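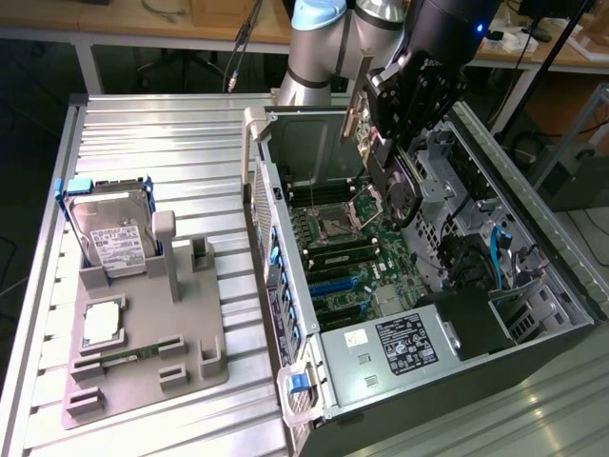 Can a robot arm built in a shared workshop put a desktop computer together?
It can handle a good part of the job, provided each part starts out in a known place and the arm is taught where that part goes.

News > Workshop Projects > Press Releases
Search this site Enter keyword Go

LUMAR WORKSHOP MEMBERS TO SHOW PC-BUILDING ARM IN NOVEMBER

28th August - Two members of the Lumar shared workshop will show their computer-building robot project to the public in November. The project, named Gilida, was started by Kulap Prasertsri and Jasper Van Rooij, who work on it in the evenings.

Gilida uses a tray to hold parts such as a hard drive, a processor and a memory module. Prasertsri designed the tray and has redrawn it 11 times. Van Rooij writes the control software.

"The graphics card is the hard one," said Van Rooij. "It has to go down straight, and the slot is narrow."

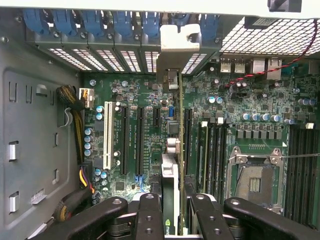 "If the card is tilted even a little, we stop and start over," he said. "I would sooner lose an evening than a motherboard."

The pair have spent $594 of their own money on tray material, cables and used computer parts. Workshop members gave another $532 - all of it for spare boards.

The tray drawings and software will be free to download after the show. Admission is free, and children are welcome with an adult.

Contact: Kulap Prasertsri, Gilida project, Lumar shared workshop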